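Embalagem e Logística de Expedição
Notas de apoio à unidade 6: caixas de cartão canelado

4 partilhas · 2 comentários

6.1 Âmbito

A presente unidade trata da escolha, do dimensionamento e do fecho de caixas de cartão canelado destinadas à expedição de mercadorias de pequeno e médio porte. Pressupõe-se a leitura prévia da unidade sobre materiais celulósicos. Os exercícios associados são entregues em junho, por via da plataforma da disciplina.

6.2 Estrutura do material

O cartão canelado compõe-se de uma ou mais folhas onduladas, coladas entre folhas lisas designadas por capas. A orientação do canelado é determinante: com as ondas na vertical, as paredes suportam melhor a carga de empilhamento; com as ondas na horizontal, a resistência diminui de forma sensível. A humidade do armazém altera igualmente este comportamento. No caso de estudo Anstead, as caixas conservadas a 82 % de humidade relativa durante 24 horas apresentaram deformação visível nas arestas inferiores, embora a carga aplicada se mantivesse dentro do limite previsto.
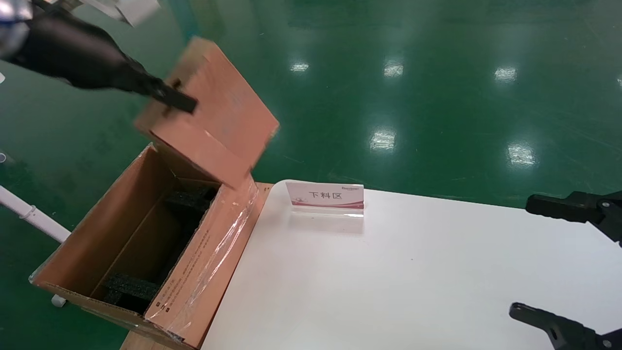
O modelo de uso mais corrente na expedição é a caixa de abas, fornecida espalmada e armada no posto de trabalho. As abas articulam-se sobre vincos, linhas em que o cartão foi comprimido para dobrar sem rasgar. Um vinco pouco marcado faz a aba recuar e dificulta o fecho; um vinco excessivo fragiliza a capa exterior. Na caixa aberta da figura, de cartão castanho-claro, a aba encontra-se erguida e inclinada para fora, posição que deixa livre o acesso ao interior. Para efeitos de exercício, o estudante deverá indicar em que fase do acondicionamento convém manter as abas nessa posição e em que momento se procede à dobragem das abas menores.

6.3 Enchimento e fecho

O espaço livre entre o produto e as paredes deve ser preenchido com material de amortecimento. Na ficha Brouwer, distribuída em aula, admite-se uma folga de cerca de 15 mm por face para artigos rígidos. A fita adesiva aplica-se ao longo da junta central e prolonga-se pelas faces laterais. Em caixas reutilizadas, a fita anterior não deve ser arrancada quando leve consigo a capa.

6.4 Trabalho a realizar

Cada grupo compara as especificações Bodine e Clirkuscombe quanto a orientação do canelado, qualidade dos vincos e método de fecho. O relatório inclui um esquema cotado da caixa planificada, com indicação das abas maiores e menores. Não se aceitam esquemas sem escala.

Gostos: 11 · Comentários (2) · Partilhar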